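给桌面机械臂做第一份采购预算:从任务往回推

阅读时间:14 分钟

我特别喜欢做预算表,说出来可能有点怪。一套桌面抓取设备从零搭起来,最有意思的阶段除了它第一次把东西拿起来的那一刻,就数列清单的时候了:每填一行,脑子里的工作台就清楚一点。今年一月 Pendis 项目要加一个工位,我把旧表翻出来重做了一遍,顺手把步骤整理成这篇,给准备买第一套设备的小团队参考。

工位要干的活很普通:在一张白桌子上抓取、移动日常物件,软的硬的都有,同时用相机记录。听着简单吧?可预算里的每一行几乎都能从这句话里推出来。
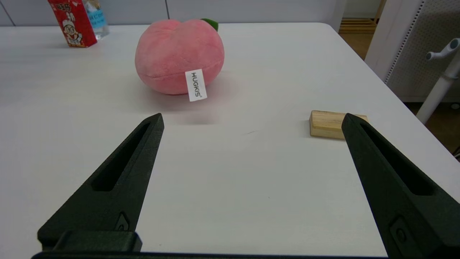
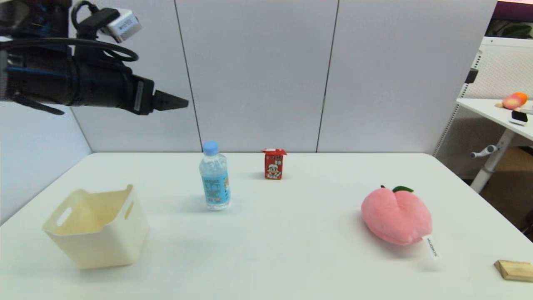 先把任务写成一句话,再打开供应商网站。我见过好几份预算,第一行就是机械臂型号,第二行是价格,第三行开始写“其他”。这个“其他”后来往往比前两行加起来还难管。所以请忍一忍,型号留到第三步再说!

第一步:写任务句和物件表

任务句的格式我一直用同一个:“在某个地方,用某种末端,对某些东西做某个动作,每天做多久。”五个空填满为止。填不出来的那个空,就是预算里风险最大的地方。

举个填法:“在办公室靠墙的白桌上,用两指夹爪,把毛绒玩具、小木块、饮料盒和水瓶移到指定位置,每个工作日半天。”写到这个程度,很多问题自己就冒出来了。水瓶要不要装满?装满之后,负载这一栏马上变样。饮料盒会不会被夹扁?那夹爪的力能不能调,得去问卖家。木块小,指尖要够细;玩具又大又软,开口要够宽。同一副手指能不能都应付,是一个要花钱回答的问题。

物件表跟着任务句走,每样东西记四栏:最宽处、最窄处、最重时的重量、能不能被捏变形。厨房秤和卷尺就够用。量的时候记得量“最难抓的那个姿势”,比如玩具侧躺的时候,能下手的宽度和立着的时候差很多。透明的东西单独打个记号,后面选相机要用到。

我习惯在物件表底下再留一栏“半年内可能加的”。只写已经有人提过的,别自己展望未来。展望未来很花钱。

第二步:量地方

新手预算里最容易整行缺失的就是场地。要量的包括桌面长宽、桌子到墙的距离、插座到底座的走线长度、门和电梯的宽度(大箱子真的会卡在门口),还有桌子本身稳不稳。

桌子值得多说两句。机械臂快速停下来的时候,轻桌子会跟着晃,桌上的相机支架也跟着晃,录出来的画面就是糊的。我们这次从 Jondstead 订了一张加重桌架,桌面选哑光白,因为上一张亮面的反光让我们头疼了很久。哑光面贵一点点,我觉得特别值。

量完之后,用纸胶带在桌上把几个区域贴出来:底座的位置、手臂够得到的范围、放物件的范围、放收纳筐之类辅助用品的地方、人站的位置。贴好以后人站过去,假装自己是机械臂,用手把物件从这头拿到那头。真的,做一遍!我每次这么比划完都会改布局,改胶带免费,改打好孔的桌面就要掏钱了。

旁边如果还有一张小桌子或者一块洞洞板,也画进图里。备用物件、工具、多出来的线总要有地方待着,没有给它们留位置,它们就会待在工作区里。

第三步:选手臂,只看四个数

终于到了最好玩的部分。产品页上参数很多,第一轮筛选我只看臂展、负载、重复定位精度和供货周期。

臂展:拿胶带图上最远的那个物件位置,量到底座中心,再加一点余量。手臂完全伸直的时候动作会变得别扭,最远点最好落在它还能弯着胳膊够到的地方。

负载:物件最重的那一个,加上夹爪、手指、腕部相机和线的重量。最后这几样经常被忘掉。产品页上的负载通常是法兰处的数字,夹爪一装上去,剩下的才是你能用的。

重复定位精度:抓毛绒玩具不需要很高,对准小木块就要好一些。按物件表里最挑剔的那件来定,超过的部分是在替用不上的能力付款。

供货周期:请直接写进预算表,和价格并排。我们向 Brillance 询价时,标准款报的是 11 周。价格合适,参数合适,可等它到货的时候场地已经空转很久了。后来我们请他们把控制器和底座安装板提前发过来,布线和打孔先做,手臂到了直接上。这种拆开发货的要求,询价时提就很容易谈,下单之后再提要难得多。

询价邮件里我会固定问这些:

- 报价含不含控制器、急停按钮和电源线
- 软件授权是一次性的还是按年交
- 坏了寄到哪里修,运费谁出
- 法兰孔位图能不能先给
- 有没有同型号的展示机可以打折

最后一条别不好意思问。展示机保修照常的话,真的很香。

第四步:夹爪和手指分开算

夹爪本体和手指在我的表里永远是两行。本体是耐用品,手指是消耗品,混在一起,年底就看不懂钱花在哪了。

本体关注开口行程、夹持力范围和通信方式。通信方式要和控制器对得上,对不上就得买转接盒,转接盒又要供电,供电又要一个固定位置……一个小盒子能带出三行预算。我们用的本体来自 Ersoy,选它的主要原因是手指接口简单,四颗螺丝,自己设计手指很方便。

手指我强烈建议预留自制的钱。尖头的适合小东西和窄缝,宽头的适合软而大的东西,指面上贴不贴防滑垫又是一种变化。第一版几乎肯定要改,第二版大概率还要改,这是很正常也很开心的过程!早上画图,下午打印,傍晚就能装上去试。预算里放上打印材料、热压螺母、螺丝和防滑垫,再放一笔外协加工的钱,万一某个零件需要更结实的材料。

关于数量:每一版至少做两副。手指撞桌面这种事,头一个月会发生的,备一副就能接着干活。

第五步:相机、灯光和线

相机按“谁需要看到什么”来选。腕部相机看指尖和物件之间的关系,要小、要轻、近处能对上焦。高处的相机看整张桌面,视野要宽,安装要牢。两个位置的需求差得很远,买同一款通常是图省事,先确认近处能不能拍清楚再说。

物件表里打了“透明”记号的东西,在这一步会跳出来。透明水瓶对深度相机不太友好,测出来的深度常常有空洞。应对办法有好几种,加一路普通彩色相机、调灯光、换有标签的瓶子,成本从零到不少钱都有。先借一台试,再决定这一行填多少。

灯光请一定单列。窗边的位置白天很漂亮,到下午四点就是另一张桌子了。两盏可调亮度的平板灯加一块遮光帘,比后期跟忽明忽暗的画面较劲便宜太多。

线缆我以前总是低估。手臂上要走电源线、通信线、相机线,每根都要留出弯曲的余量,关节转到极限时也不能绷紧。买线的时候按实际走线路径量,沿着手臂外侧绕一圈,再加上桌下那段。柔性好的线贵一些,扎带、魔术贴和线夹倒是很便宜,多买。腕部那根相机线建议直接买两根,它弯得最勤,也最先坏。

第六步:安全和验收

小型手臂也要认真做安全评估。有没有协作模式,和你这套装了尖手指的系统能不能让人站在旁边,是两个问题。评估该看的是整个工位,连手指形状和物件一起看。急停按钮放在人站的位置伸手就能按到的地方,胶带图上标出来。需不需要围栏或者区域传感器,看评估结果,预算里先占一行,评估完再改数字。

验收也要花钱,主要是时间。我会写一份一页纸的验收单,全部从第一步的物件表抄过来:每样物件、几个摆放位置、每个位置试几次、失败时记什么。供应商到场调试的当天就照着走。单子越具体,双方越轻松,对方工程师一般也很喜欢,他们终于知道客户到底想抓什么了。

第七步:把表填起来

我的总表分七大类:手臂与控制、夹爪与手指、视觉、桌架与场地、线缆与电气、安全、人力与培训。Pendis 这次填完是 69 行,看着吓人,其实一多半是螺丝、线和支架这种小东西。小东西列全了,下单时就能一次买齐,省下来的运费和等待时间非常可观。

每行的栏目:名称、用途(必须能对应任务句里的某个词)、数量、单价、来源、供货周期、能否推迟。最后两栏是精华。“能否推迟”标成三种颜色:开机前必须有、第一个月内要有、以后再说。老板问能不能砍预算的时候,把第三种颜色的行筛出来给他看就行,不用当场翻来翻去。

比例方面,手臂和控制器在我们这份表里只占总额的 35%。第一次做的人看到这里通常会愣一下,我当年也愣过。各家情况不同,别照搬,但假如你的表里手臂占了九成,八成是漏了东西,回头看看场地和线缆那两类。

消耗品我们给第一季度留了将近 2,000 元,主要花在打印材料、防滑垫和替换线上。要抓的软东西也算在里面,毛绒玩具反复夹,总得有替换的,最好一次买同款的几个,换的时候物件表不用重量。

人力那一类请别写零。哪怕是自己人做,装机、走线、标定、写验收单都要占掉整天整天的时间,写出来大家才好排班。

第八步:下单顺序

先下供货周期最长的,再下会影响打孔和布线的,最后下随时能买到的。听起来理所当然,可人就是会忍不住先买好玩的小东西(我的抽屉里有证据)。

我的顺序大致如下:

1. 手臂和控制器,同时索要孔位图和提前发的部件
2. 桌架,到货后先放稳,装上桌面
3. 夹爪本体,拿到接口图就可以开始画手指
4. 相机各买一台试,合适再补
5. 电气和安全件,按评估结果
6. 线缆、线夹、扎带,等桌架摆好、路径量完再买
7. 物件,按物件表买齐并重新称一遍

第七项的“重新称一遍”请照做。换了批次、换了包装,重量和宽度都可能变一点,饮料盒和水瓶尤其如此。

手臂还没到的那段时间很宝贵。可以先架好高处的相机,把物件摆上桌,用手移动它们,检查每个位置是否看得清、有没有反光、手会不会挡住镜头。可以先把手指的第一版打出来,拿在手里捏捏木块和玩具,手感不准,但形状问题一捏就知道。还可以把验收单给两个没参与过的同事读一遍,看他们能不能照着做。

几个常被问到的问题

租还是买?任务句里的“每天做多久”如果填不出来,先租。填得出来而且是长期的,买。短租的时候照样做完整的表,只把手臂那行换成租金,其余的场地、线缆和手指一样都少不了。

二手的行不行?手臂可以考虑,要求对方开机跑一遍所有关节,听声音,看线皮有没有裂,再确认软件授权能不能转让。夹爪我偏向买新的。桌架二手完全没问题,稳就行。

要不要一次买两条手臂?如果半年内的那一栏里真的有双手任务,桌面尺寸和供电请按两条来预留,手臂先买一条。桌子换起来太麻烦了,多留的空间平时放收纳筐也好用。

预算超了先砍哪里?先看能不能缩小物件表。去掉最重的那一件,可能整条手臂就能降一档;去掉透明的那一件,视觉那一类会松一大截。缩物件表之前和用数据的人商量好。安全那一类别动,线缆也别动。

表格做好以后要更新多久?我的做法是一直更新到验收签字,然后另存一份,把实际花费填在预算旁边。下次加工位的时候打开这份对照表,哪里估低了、哪里估高了清清楚楚。我们这次估得最偏的是遮光帘,窗户我只量了宽,忘了量高。

相关文章

- 两指夹爪手指设计入门:尖头、宽头和防滑垫
- 腕部相机走线的几种方法
- 给工作台选灯:白色桌面的反光怎么处理
- 一页纸验收单怎么写
- 软物件抓取测试:物件表的填写示范
- 机械臂询价邮件模板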